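4. Préparer et publier une sélection d'artistes

Cette section concerne Trumus, l'outil de programmation musicale livré avec Grurkemer. Elle suppose que la bibliothèque est déjà indexée (section 3) et que le compte dispose du rôle Éditeur.

4.1 Créer la sélection

1. Dans le menu Catalogue, choisir Sélections, puis Nouvelle.
2. Saisir un titre de 78 caractères au maximum. Les guillemets français sont acceptés ; les émojis sont supprimés à l'enregistrement.
3. Choisir le genre principal : rap, R'n'B, drill, trap ou autre. Le genre secondaire est facultatif.
4. Renseigner la zone géographique. Le champ accepte une ville, un quartier ou une région, mais un seul niveau par sélection.
5. Valider. La sélection apparaît à l'état Brouillon.

Note — Une sélection contient au minimum 5 titres. En dessous, le bouton Publier reste grisé.

4.2 Ajouter les titres

1. Ouvrir le brouillon, onglet Titres.
2. Rechercher par nom de scène. Les variantes orthographiques (Lil, Li'l, Lill) sont regroupées si l'option Alias est active.
3. Faire glisser chaque titre dans la colonne de droite. L'ordre de la colonne est l'ordre de diffusion.
4. Pour un morceau en collaboration, cocher Invité en regard du second artiste. Sans cette coche, le morceau est compté deux fois dans les statistiques.
5. Enregistrer.

Attention — Les mixtapes importées d'un seul tenant ne sont pas découpées automatiquement. Placer les repères à la main dans l'éditeur de pistes avant l'étape 3.

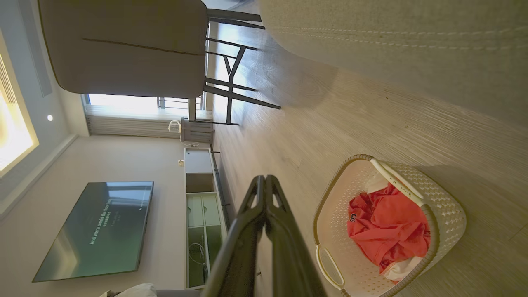

Fraser Ritchie : chez moi les alias ne se regroupent pas tant que je n'ai pas relancé l'indexation complète. Avec une bibliothèque de 814 morceaux, il faut compter environ 40 minutes. Ce serait bien de l'indiquer avant l'étape 2.

Remarque intégrée le jeudi 29 avril. L'indexation complète est requise une seule fois, après la première activation de l'option Alias. Les ajouts ultérieurs sont traités au fil de l'eau.

4.3 Régler les enchaînements

1. Onglet Lecture, rubrique Enchaînements.
2. Choisir Coupe franche, Fondu ou Calé sur le tempo.
3. En mode Calé sur le tempo, vérifier la valeur BPM de chaque titre. Les productions trap sont souvent détectées au double du tempo réel ; utiliser le bouton ÷2.
4. Activer Nultum pour égaliser le volume entre les titres. Le traitement ne modifie pas les fichiers d'origine.

Attention — Ne pas combiner Nultum avec un limiteur externe. Les basses saturent et le défaut n'est pas audible en préécoute.

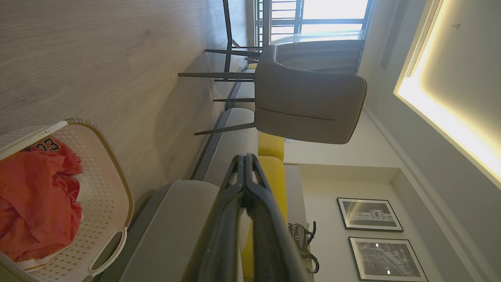

Fig. 4-2. Panier à linge et vêtement rouge orangé marqué « 23 ».

4.4 Publier

1. Contrôler la mention Paroles explicites, titre par titre. Elle n'est pas reprise des métadonnées.
2. Cliquer sur Publier et choisir le canal de diffusion. Le canal par défaut est Yule.
3. Attendre le passage à l'état En ligne.

Une sélection publiée reste modifiable. Chaque modification crée une version ; l'ancienne est conservée dans l'onglet Historique et peut être rétablie tant que le canal n'a pas changé.

Si l'état reste sur En attente, vérifier que la pochette est carrée et que tous les titres ont un ayant droit renseigné. Pour les autres cas, voir le tableau des codes d'erreur en section 9.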